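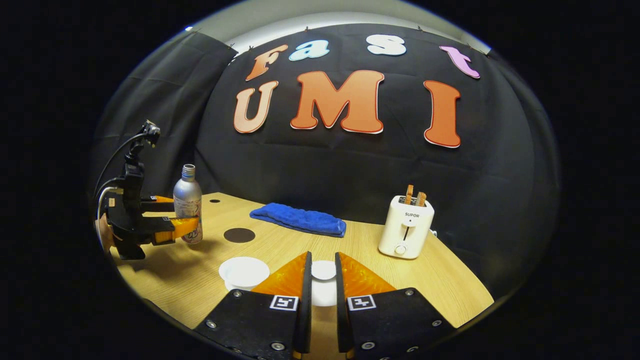

Show it by hand first

Anyone who has tried to teach a robot arm to pick up a bottle by remote control will know how slow it is. You sit with a controller, you watch the arm lag behind your wrist, and you get a stiff version of something you do every morning without thinking.

I think most small workshops should start with a hand-held gripper instead. You hold the same kind of fingers the robot has, you do the task at your own speed, and the camera on the tool records it. At our workshop in Kedanport we collected 400 demonstrations this way on a breakfast table: a bottle, a bowl, a towel, a toaster with bread in it. It took three people nine days. The remote-control set we made before that took longer and was smaller.

The usual objection is that the hand does things the arm can't. That is fair. My elbow bends where the robot's doesn't, and
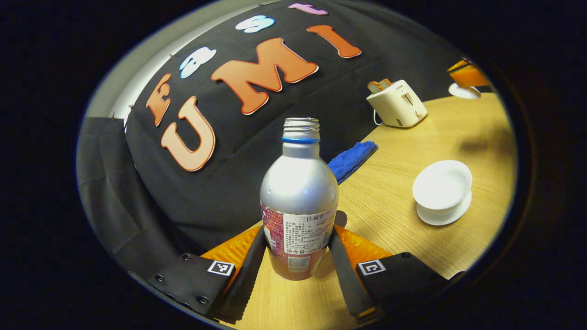
some of what I recorded had to be thrown out for that reason. But a bad recording is cheap when the next one takes a few seconds. With remote control I kept poor attempts because I couldn't face doing them again.

Remote control still has its place. It shows you what the arm can reach, and for heavy loads I would use nothing else. The team on the Bettencourt project swear by it, and for their work they are right.

For cups and bottles, though, I would put the money into a second hand tool before a better controller — and let new people have a go with it on their first morning.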